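Eltier印刷部 進捗報告(第2回)

宛先:Hicham Younis 様
作成:Baltasar Ocampo
2020/9/28

遅くなりました。要点だけ先に。用紙の切り替えは予定どおり。新しい断裁ラインは一週間ほど遅れ。予算は枠内。詳しくは以下。

1. 用紙と試し刷り

Kesuriaのカタログ本文、コート紙からマット系への変更を進めています。試し刷りは8回。最初の3回は墨が沈みすぎて使いものにならず。4回目でインキの量を落とし、湿し水も調整。5回目以降は安定。先方の確認はLuceroの担当経由で返ってくるので、往復に時間がかかっています。ここは短縮したい。

色は、赤の面で差が出やすい。前の紙と並べると少し茶色く見えます。先方には許容範囲と言ってもらいましたが、口頭のみ。書面でもらえるよう依頼中です。

裏写りは薄いほうの紙で2回発生。積み高さを下げたら収まりました。パウダーの量は増やしていません。増やすと後の糊付けに響くので。乾燥時間は長めにとっています。夕方に刷って翌朝断裁、という流れ。急ぎの案件が入ると崩れます。

2. 断裁と折り

断裁機の刃の交換が終わりました。交換後、90冊分を抜き取って寸法を確認。ずれは全部許容内。ただし角の処理(角丸)の型がまだ届かず、カード類は旧型で対応中。旧型は左下の角だけ丸みが甘い。目視ではねているので手間がかかるります。型は10月に入ってすぐ着く予定と業者から連絡あり。着いたらその日に付け替えます。

折りは問題なし。三つ折りの位置を少しだけ内側にずらしました。巻き込む面が当たって浮くという指摘が前回あったため。修正後の見本はLucero宛てに発送済み。

3. Trernurthorpe向け販促キット

名刺とはがきに加えて、箱入りの小冊子を刷る件。デザインは第3稿。箱の展開図は確定、抜き型を発注済み。小冊子は中綴じ、表紙だけ厚手。帯をつけるかどうか、先方がまだ決めていません。帯なしで進めて、後から足せる寸法にしてあります。
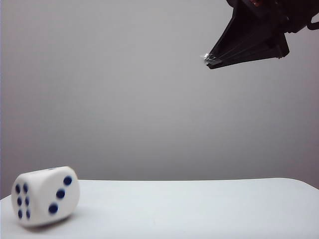
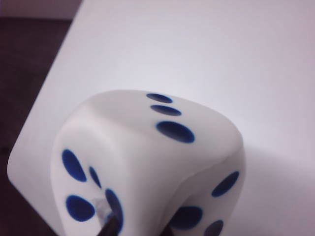

青い目の白いサイコロ(2枚とも)

はがきは片面のみニス。宛名面は何も引きません。ボールペンで書けることが条件なので。前回、両面に引いてしまった版が混じった件は、指示書の欄を分けて対応しました。受注画面の初期値も「宛名面なし」に変更。以後の混入なし。

名刺は紙を2種類で見積もり。厚いほうは断裁の際に端が毛羽立つ傾向あり、刃を替えてからは減りました。営業は厚いほうを推しています。個人的には薄いほうで十分だと思いますが、先方の好み次第。

4. 入稿まわり

データ不備での差し戻しが多い。主な原因は塗り足し不足、次が画像の解像度、あとはRGBのままの入稿。入稿案内のページを書き直しました。テンプレートも全サイズ差し替え。古いテンプレートを保存して使い続けているお客様がいるので、しばらく両方の線を見る必要あり。

電話での問い合わせは減った印象。数字はまだとっていません。次回報告までに集計します。

校正の戻しは当日中を目標にしていますが、午後に集中すると翌日になることがあります。担当を1人増やしてもらえると助かる。これは相談事項。

5. 設備と予算

・刃の交換、終了。請求処理済み。
・角丸の型、発注済み、未着。
・新断裁ラインの据え付け、電源工事の日程が合わず7日の遅れ。工事の日取りは再調整済み。
・CTPの現像液、値上げの通知あり。来期分から影響。今期は在庫でまかなえます。
・梱包材は箱のサイズを統合。緩衝材の使用量が減りました。

今期予算の消化はおよそ90パーセント。残りは角丸の型と据え付け費用に充てます。追加のお願いは今のところなし。型の納期がさらに延びた場合のみ、外注の費用が出るかもしれません。その時は先に連絡します。

6. 人と作業

夜の刷りは2人体制を継続。引き継ぎノートを紙から共有ファイルに変えました。書く量が減ったという声と、見やすくなったという声と両方。書く項目を固定したほうがよさそうなので、次の打ち合わせで決めます。

新しく入った方の研修は給紙と紙積みまで完了。色合わせはこれから。ベテランの横について覚えてもらう形です。見本帳が古いので、買い替えを検討中。退色しているページがあり、特に黄色系がだめ。

ヤレ紙の分別、断裁くずと刷り損じを分けて回収してもらうことにしました。置き場が狭く、通路にはみ出す日があります。台車を一台移して対応予定。

7. 遅れている件

・断裁ラインの据え付け(前述)
・Kesuriaの色の承認書
・Trernurthorpeの帯の返事
・問い合わせ件数の集計

承認書は毎回催促しているのに戻りが遅いです。そちらから一言添えていただけるとありがたいです。

8. 次回まで

マット紙の本刷り開始。角丸の型の付け替えと試し抜き。箱の試作を組んで、小冊子を入れた状態で確認。蓋がきついようなら内寸を直します。入稿案内のページに画像の差し替えが残っていて、それもやってしまいす。

見積もりの控えと試し刷りの記録は共有フォルダに入れてあります。刷り見本の現物が必要なら送りますので、送り先だけ教えてください。

Ocampo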